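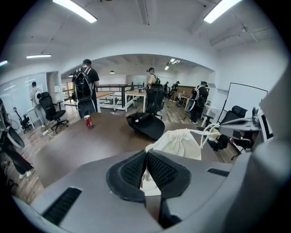

Finger pads and drawstring bag, table position 1.

Hand-held gripper, shared workshop build: pre-use inspection
Unit: Wenaso body, second print
Checked by: Haziq Yeoh
Month: July

1. Finger pads seated, rims intact. PASS
Mesh panels clean. Left rim re-glued after the last check and holding.

2. Pads close parallel across full travel. PASS WITH COMMENT
Slight drag in the last part of the stroke. Shim on order from Hordiienko.

3. Vent slot clear of dust and print debris. PASS

4. Body free of cracks at the housing joint. PASS
Hairline mark near one screw boss is cosmetic. Recheck at 300 cycles.

5. Mass under the 290 g limit for the moving parts. PASS

6. Grip test, cloth bag with cord, 23 lifts. FAIL
Cord caught between the pads on lift 17. Tuck the cord under the bag or tie it off before lifting. Repeat the full set.

7. Cables off the walking route. FAIL
Tape down or reroute before the next session.

8. Cans and other loose items moved out of reach of the test area. OPEN

9. Stop switch within reach of the operator. PASS
Label worn. Replace.

Result: not released for general use. Items 6 and 7 to be closed first. Spare pads are in the Eltton drawer, bottom left.

This site uses cookies to remember your settings. Accept | Manage preferences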